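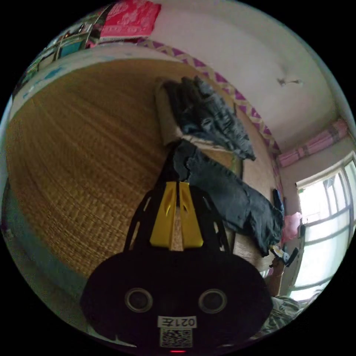 Night cooling in upper-floor bedrooms, notes for the August session. Talk runs first thing after the break, so start on time and skip the biography. The subject is what happens between sunset and 6 a.m. in a room with no air conditioner, and why two rooms with the same air temperature can give two very different nights. Start at the bed, where the occupant spends those hours in contact with one surface. A woven straw mat laid across the bed is the oldest treatment for that surface and still a reasonable baseline. It stores little heat compared with a thick mattress pad, and the body does not sink into it. Say this once and move on to the building. The mat comes back at the end.

## 1. The heat balance

Three inputs at night:

- heat stored during the day in walls, ceiling and furniture
- heat from people and equipment in the room
- outdoor air, when it is warmer than indoor air

For the calculations in this talk, one adult asleep is entered at 72 watts. Two adults and a phone charger are a small load. The stored heat is larger in most of the rooms we looked at, and it arrives late. A brick wall facing west takes in sun all afternoon and releases part of it into the room well after dark. The occupant opens the window at bedtime, feels cool air, closes it at midnight on account of street noise, and wakes at two in a warm room. The thermometer is reporting the wall.

Draw the wall section on the board here. Outside face, brick, air gap, plaster, inside face. Mark the delay between the two temperature peaks. Don't put a number on it until someone asks, as it depends on thickness and density, and the audience will apply any number given to every wall they own.

## 2. The Trimdale rooms

Background for anyone new: Trimdale is a four-story block in Ultville, brick, flat roof, windows on one side of each apartment. Bravine owns it and let us place loggers in top-floor bedrooms over one summer. Henrik Kuhlmann did the installation. Loggers were Kinnear units, one at pillow height and one taped to the ceiling, and the whole set was checked in a water bath before and after.

We kept 700 hours of night data after cleaning. Discarded material was mostly from loggers moved by residents. One had been put in a kitchen drawer and produced a very stable record.

Points to make from the first chart:

- The ceiling was warmer than the air at pillow height on every night in the cleaned set.
- The gap was widest before midnight and had nearly closed by dawn.
- Air temperature fell quickly after windows were opened and rose again when they were closed.

Point three is the main one. A short flush cools the air and leaves the mass almost untouched. Air has very little heat capacity per unit of volume. Masonry has a great deal.

Shanti Prajapati ran the comparison between rooms with an open interior door and rooms with it shut. In a single-sided apartment the open door helped less than expected. There was no second opening for the air to leave through, so the flow through the window went in at the bottom and out at the top of the same sash. Where a stairwell vent was open, the result changed completely. Show her second chart and give people time to read the axis labels, which are small.
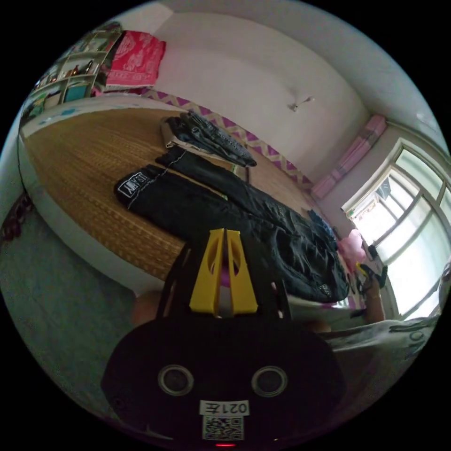
Does a fan lower the temperature of a bedroom?

A fan leaves the room temperature where it was, or raises it slightly by the power of its motor. What changes is the rate at which heat and moisture leave the skin. The exception is a fan placed to move outdoor air through the room, when the outdoor air is cooler. The first use treats the sleeper and the second treats the building. They need different positions, and one fan cannot do both well.

For the second use, placement matters more than size:

1. Put the fan on the warm side, blowing out.
2. Open the window on the cool side.
3. Close every other opening on that floor.
4. Run it until the ceiling, measured by hand or by logger, has come down. Stopping when the air feels cool is too early.

Wolfram Teuber objects to item 3 on the grounds that residents will not do it. He is right about the residents. The item stays in, with a note that partial compliance gives partial results.

## 3. Humidity

Expect this to be the section with the most interruptions.

Skin loses heat by evaporation only if the surrounding air will take up the water. Under a sheet, the relevant air is a thin layer between body and fabric, and its humidity can be far above that of the room. A logger on the wall says nothing about it. We placed small sensors under the top sheet in a few of the rooms and the traces were noisy, as every turn of the sleeper resets the layer. Report the direction of the result and leave the magnitude out.

Ventilating on a humid night can cool the room and still raise its moisture level. Hygroscopic materials such as plaster, wood, cotton and straw take up part of that moisture and give off a little heat as they do so. The effect is minor for the room. 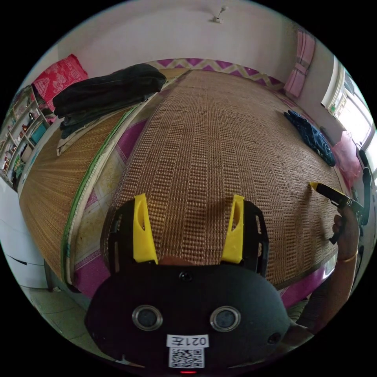 It is less minor for bedding, where the material is thin and in direct contact with the body. Cotton that has picked up moisture through the evening feels cool at first touch and then clings. Open weaves and hard fibers behave differently. They hold less water against the skin and leave small channels along which air can move. A thick foam layer underneath cancels part of this benefit, since foam conforms to the back and closes the channels.

Joscha Meinecke asked in rehearsal whether the same reasoning supports slatted bases. It does, with the qualification that the mattress on top must itself pass air. Many do not. A quick test is to press a folded towel against the underside and blow through the cover from the other side. It is a crude test and should be presented as one.

## 4. Order of measures

Slide with the table. Read it in order and do not skip to the cheap items.

| Step | Measure | When |
|---|---|---|
| 1 | Exterior shade on west and roof surfaces | Before the season |
| 2 | Windows closed, blinds down | From the time outdoor air passes indoor air |
| 3 | Flush with exhaust fan | After sunset until bedtime |
| 4 | Low flow overnight | Bedtime to sunrise |
| 5 | Bed surface and covers | Any time |

Step 1 reduces the heat that has to be removed. Steps 3 and 4 remove it. Step 5 affects only the person in the bed, and it costs the least. That is why articles on the subject usually begin with it and often end there.

On cost, Nermina Delić priced exterior fabric screens for the Trimdale top floor at 500 per window, fitted. Interior blinds came in at 100. The difference is hard to defend to an owner until the two are compared on heat admitted. An interior blind absorbs the sunlight after it has passed the glass, and most of that heat stays in the room. Have the cost sheet open in a second window. Bravine's people will want to see the line items.

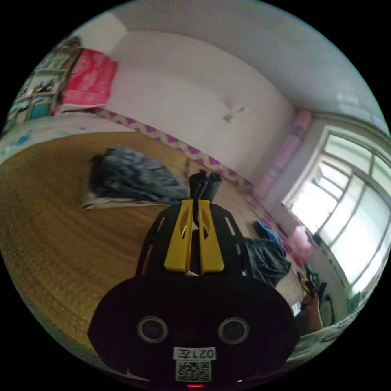 *Reading time: 6 minutes*

The line above belongs to the handout version. Leave it in, as the printed copy is made from this file.

## 5. Closing and likely questions

Return to the bed surface. With the room treated through step 4, the remaining complaint is usually warmth at the back and shoulders. A firm woven layer over the mattress addresses this directly. It should be wiped down and dried flat before storage, and kept out of strong sun, which makes plant fiber brittle.

Likely questions and short replies:

- *Set point for those who do have a unit?* We used 72 °F as the reference in the model. It is a modeling choice and should not be quoted as advice.
- *Wet sheets in front of the window?* Works in dry air. In Ultville in August the gain is small and the room ends up damp.
- *Leaving windows open all day?* Only if outdoor air stays cooler than indoor air, which on a top floor should be measured at the window and not taken from the forecast.
- *Ground-floor rooms?* Outside the data set. The slab changes the balance and the security question changes the window use.

If time is short, drop the foam test and keep the table. Slides and the cleaned logger files go to Henrik after the session.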